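How to Get Something Useful Out of a Robot Picking Demo

I buy equipment for a mail-order parts warehouse, and every October the invitations come in. Open house, coffee, a tour, a robot taking things out of a bin. I have been to enough of these to have a method, and after the last one, at the Pietrzak shop in Ovthorpe, a couple of people asked me to write it down. It assumes you are going as a possible buyer and that you would like to come home knowing more than you did when you left.

Before you go

Write down the ten items that give your own pickers the most trouble. Skip the average ones. For us it's blister packs, anything in a slippery bag, and a rubber gasket that lies flat on the bottom of a tote and refuses to be lifted. Ask by email if you can bring some of them. If the answer is a long paragraph, read it as a no and bring them anyway.

Ask for the early slot. At Ovthorpe I signed up for 9 a.m., before the crowd, and had the engineer to myself for most of an hour. By 11 she was answering the same three questions over and over and I don't blame her for sounding tired.

When you get there

Let them run their demo once without interrupting. It's what they rehearsed and they'll be nervous until it's done. Stand where you can see down into the bin. The big screen with the colored outlines is nice, but it shows you what the software believes, and you want to watch the fingers.

Then look at what they chose to pick. A demo bin full of identical boxes tells you next to nothing. Mixed shapes are better, and clear plastic is better still, as depth cameras have a long history of trouble with it. I give Pietrzak credit on this point.
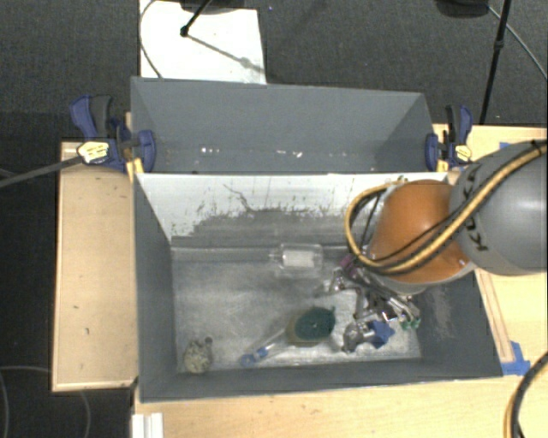 Next, get the numbers and write them down exactly as they are said. The handout claimed 575 picks an hour. I asked Catrin Griffiths, the engineer running the cell, what counted as a pick, and she told me straight out that it was every time the gripper closed and lifted, whether or not the item made it to the other bin. That's a very different figure from the one I had in my head, and I only got it by asking.

So do your own count. Pick a fixed number of attempts and stick to it, even when it gets dull. I use 100. Make one mark for a clean transfer, another for a drop, another for a grab at nothing, and a fourth for any time a human reaches in or touches the keyboard. Keep the fourth column honest. People reach in very smoothly, often while talking to you, and it's easy to miss.

Look at the bin itself while you're counting. Scratches on the floor and scuffs on the walls are worth a question, and so is how the bins are held down. Clamps on a wooden table are fine for a shop demo. Your floor will need fixtures, and fixtures cost money that is usually missing from the quote.

Ask to stir the bin

This is the best five minutes of any visit. Ask if you can mix up the items by hand, with the arm stopped and the operator's okay. Wait for a clear yes, and never put a hand in because the arm merely looks idle. Push one item hard against the near wall. Put one in a corner. Lay one on top of another. Then step back and have them start it again.

Walls and corners are where I see most of the trouble. The hand needs room on both sides of a thing to close on it, and a wall takes one side away. If they have an answer for that, such as nudging the item out first, ask to see it done 2 times in a row.

Questions that are worth the awkward pause

How long did setup take for these particular items? When did the arm last stop on its own, and what did it take to get going again? Who do I call at night? What does the gripper cost to replace? At Jukthorpe last year I asked the second one and the salesman laughed — then changed the subject. I crossed them off.

Afterward

Write up your notes in the parking lot. Don't average your count with theirs. Divide the price by your own clean transfers per hour and compare that with a decent human picker on a normal shift. I haven't signed anything yet. I may ask for a second visit with a full tote of our own stock, and if they say yes to that I'll be more impressed than I was by the handout.

Comments (4)

dockdoor_ray
We did the Dastside open house with 172 of our own SKUs in the van. They let us run six. Make of that what you will.

Marlene T.
Is the fourth column really fair? My son does this for a living and says resets are normal at a demo.

dockdoor_ray
Normal, sure. I still want to know how many before I pay for it.

pkline
You forgot to say bring ear plugs. The compressor at some of these places is worse than the robot.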